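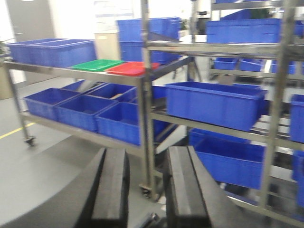
Notas para a apresentação – orçamento de equipamento, 2018-08-03

Abrir sem slide. Perguntar quem na sala já comprou um robô. Depois perguntar quem orçou a mesa onde ele ia ficar. Esperar que as mãos baixem.

O braço é a linha fácil da folha. Vem com catálogo, vem com vendedor, vem com almoço. A Kulden mandou proposta em dois dias, a Busotel em quatro, ambas com capa brilhante. As caixas azuis não têm capa. No primeiro pedido pusemos 102; no segundo, 164. Dizer os números devagar e beber água.

Slide das rubricas esquecidas: estantes, carrinhos, tabuleiros, cabos, fita, dedos de substituição para as garras. Sobretudo dedos. A Despina Chatzigeorgiou defendeu a linha dos dedos em três reuniões seguidas e perdeu as três. Em dezembro ganhou a quarta, por razões que a sala vai adivinhar.
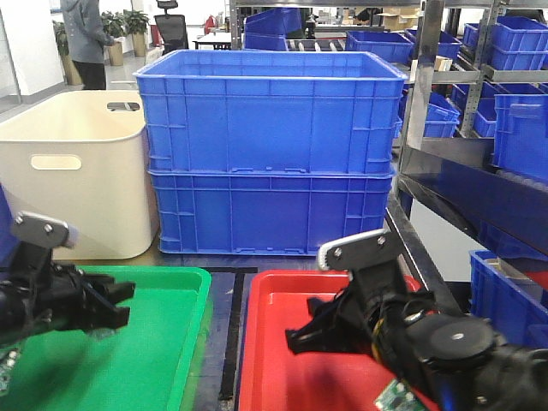

Passar aos dois braços. Dois braços não custam o dobro de um. Custam o dobro, mais o tempo de alguém decidir quem mexe em que tabuleiro – e esse alguém costuma ser a pessoa mais cara da equipa.

Comparar Eder e Wenness só na manutenção, não no preço de compra (se perguntarem pelo preço, remeter para o anexo, página 7). Reservar 400 euros por mês para coisas pequenas sem nome. As finanças vão pedir o nome. Chamar-lhe «consumíveis» e mudar de slide.

Se sobrar tempo: a história da fatura das rodas. Se não sobrar, perguntas.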